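Category: Datasets > Simulation > Arm and Camera Trials

852 views · 67 shares · 10 comments

# Plumbridge Sim Trials: Data Card

We finally got the whole set uploaded! Plumbridge is a collection of simulated runs made while comparing two arm controllers and several camera mounts on the same pushing and placing tasks. It started as a quick check before buying hardware and grew, because every time we changed one setting we learned something we wanted to keep.

## What's in it

- 218 episodes, all simulated, no real robot footage
- Camera frames, joint angles, joint speeds and gripper commands for every step
- A settings file per episode, with the controller gains and camera mount written out in full
- A notes file, uneven but worth reading (Deming Guo's entries are the good ones)

Episodes that ended in a collision are still in there. Look for `ended_early: true` in the settings file.

## The two controllers

**Wanov** is the smoother one. It plans a little further ahead and slows down nicely near the target, which makes the joint traces lovely to look at. It also gets lazy when the target moves late in a run – you can see it settle on the old position before it corrects.

**Sollik** is twitchy and quick. It reacts to everything, including noise in the pose estimate, and for the first week we thought we had wired the gains wrong. We hadn't. Turn the damping up from the default and it becomes a really nice controller for short moves. The default-gain runs are kept under `sollik_stock` so you can compare them yourself.

We went in expecting to pick a winner, and we'd now happily use either. For long reaches, take Wanov. For fast corrections close to the target, take Sollik with the damping raised.

## Camera mounts

This was the part we enjoyed most. Each task was run with a fixed overhead camera, a side camera, and a close, tilted view that puts a lot of arm in the picture. The overhead view is the easy one, and the pose estimator barely complains. The tilted view is much harder on it. Large parts of the work surface can sit behind a link, the surface patterns run on the diagonal, and with the color mostly gone there isn't much to tell one patch from the next.
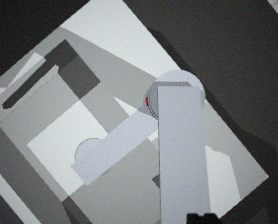
Lamai Boonchu wrote back after trying an early upload that we should stop treating the tilted view as the bad camera. Her estimator did worse on it at first, as ours did, but after she mixed those runs into training it got better on the side view too. She also asked for the camera pose to be saved per step instead of per episode, and that change is in the current version.

We reran our own comparison after reading that and saw the same pattern on the side view, though only with Sollik. With Wanov it made no difference we could measure. If anyone knows why, please open an issue, we would love to hear it!

## Loading

Each episode is a folder. Start with `settings.yaml`, then read `steps.csv`, then the frames. Frame names match the step number, padded with zeros. Angles are in radians. Positions are in meters from the arm base.

The loader script in `tools/` handles all of this, and it will warn you if a frame is missing. Run it with `--check` first.

## Known problems

- Gripper commands in the `early` folder are logged one step late. Shift them before training.
- The renderer leaves speckled grain on flat surfaces at low sample counts. We left it alone.
- Contact forces are not trustworthy. Please don't tune a grasp on them.
- The Bunnag gripper model closes faster than it should. A fix is half done – Uthai Wannasri has it on a branch.

## Please don't use it for

Safety testing of any kind, or claims about how either controller behaves on a real arm. We haven't run these settings on hardware.

## Thanks

Nuala Foley wrote the loader and most of the task scripts. Chalerm Nakpan built the camera mounts and put up with a great many requests to move them slightly. The next upload is planned for September and should include the fixed gripper model.

Tags: simulation, controllers, camera placement, pose estimation

Share (67) | Comments (10)

Related datasets
- Plumbridge Task Scripts
- Bunnag Gripper Model, Working Branch
- Sollik Gain Sweep, Short Moves
- Wanov Long Reach Traces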